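Emptying the bins before anything else

Dilek Altıntaş has cleaned holiday flats for Grirnik since October, and she starts every one with the bins. "If you leave them till last you end up mopping twice," she says. Her round covers 60 flats, almost all of them tiled throughout.

She goes from room to room with one large sack and tips each basket into it. Small ones fill quickest – tissues, wrappers, old sponges people have finished with.

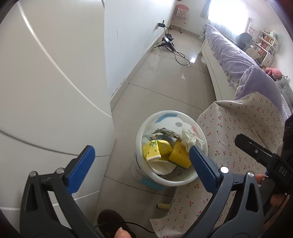
Sponges she replaces at every changeover, whatever state they are in. "They cost very little. I buy them in boxes of 500 from Ķēniņš and put 2 new ones by the sink."

Bedroom baskets get a wipe inside with a damp cloth and are left to dry upside down while she does the wardrobe doors. Stool covers go in with the towels at 40 degrees. The floor is last, from the far wall back to the door.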